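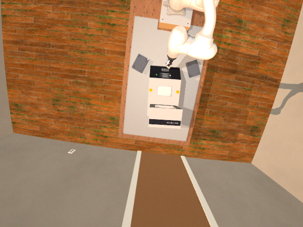 Killar bench cell, simulation view. Arm above the appliance, pads to either side.

Killar Bench Cell Rule Pack
Product code KBC-1337
Supplied by Clultura, Controls Group

Overview

The Killar Rule Pack is a set of written rules, configuration files and check scripts for single-arm bench cells that handle household and office appliances. It is loaded into the Killar simulator first and then carried to the physical cell without edits. A cell that has not passed in simulation is not released for powered motion.

The pack covers fixture placement, approach to the workpiece, contact limits, stops, and record keeping. It does not replace the risk assessment for the installed cell. The integrator remains responsible for that assessment and for meeting the safety standards in force at the site.

Contents of the pack

Rule document, 47 pages, PDF
Scene template with table, mat, arm mount and room shell
Placement checker (command line)
Approach and clearance checker (command line)
Log reader with Ankrah export
Blank sign-off sheets

Section 1. Scene setup

1.1 The arm base is fixed to the mounting platform at the head of the table. The base frame is the origin for all positions in the scene file.
1.2 The workpiece is placed on the mat within reach of the arm with the elbow bent. Full extension is not permitted in any stored pose.
1.3 Loose items on the mat are entered in the scene file as obstacles, including flat ones. Pads lying at an angle are entered at their true angle. Squaring them up in the file is a common fault and fails the placement check.
1.4 Room walls and floor are kept in the scene when clearance is tested. Deleting them to save render time voids the result.

Section 2. Approach

2.1 The gripper comes in from above with the tip pointing down. Side entry needs a written exception.
2.2 A hover point is defined for every contact. The arm holds at the hover point for 3 seconds on the first run of any new program.
2.3 Default speed below the hover point is 47 mm/s. The value may be lowered in the cell file. Raising it requires sign-off by the cell owner.
2.4 Control panels, slots and covers on the workpiece are marked as separate zones. The program must name the zone it intends to touch. Contact in any other zone is logged as a fault, even when force stays within limits.
2.5 Elbow clearance is checked along with tip clearance. Most rejected programs we receive have a clean tip path and an elbow that passes too close to a fixture. 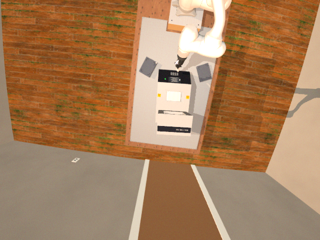
Hover check, rule 2.2. Gripper tip at the upper edge of the machine, above the control panel.

Section 3. Stops and recovery

3.1 A protective stop holds position. The arm does not retract on its own.
3.2 Recovery starts with a straight upward move to the hover point, under manual control and at reduced speed.
3.3 After a stop, the workpiece position is measured again before the program restarts. The stored position is treated as unknown until this is done.
3.4 Two stops in the same zone during one session close the program. It goes back to simulation.

Section 4. Lighting and camera checks

4.1 Vision-based programs are tested with the arm's own shadow turned on. Tests with flat light are accepted for path planning only.
4.2 Bright arm surfaces may wash out at high light settings. Where this hides a joint outline, repeat the test at a lower setting and keep both results.
4.3 Small lettering on the workpiece is not to be used as the only position reference. Use an edge or a marker with strong contrast.
4.4 At least two camera heights are tested for each program.

Section 5. Records

Each run writes one log. Logs are kept for 295 days in the default setup and can be sent to Zevbridge storage for longer terms. A log holds the scene file version, the rule pack version, every zone contact, every stop, and the name of the person who signed the run. Unsigned runs are kept but do not count toward release.

Requirements

Killar simulator, current release
One six-axis or seven-axis arm with position feedback
Two-finger gripper with readable force or current
Network access for Zevbridge export (optional)

Changes in this revision

Rule 1.3 reworded after comments from Khanyisile Rampersad. Rule 3.4 added. Placement checker now reports angle error in degrees. The old sign-off sheet is withdrawn.

Technical contact: Theophilus Antwi
Rule exceptions: Adjoa Dramani
Revision issued September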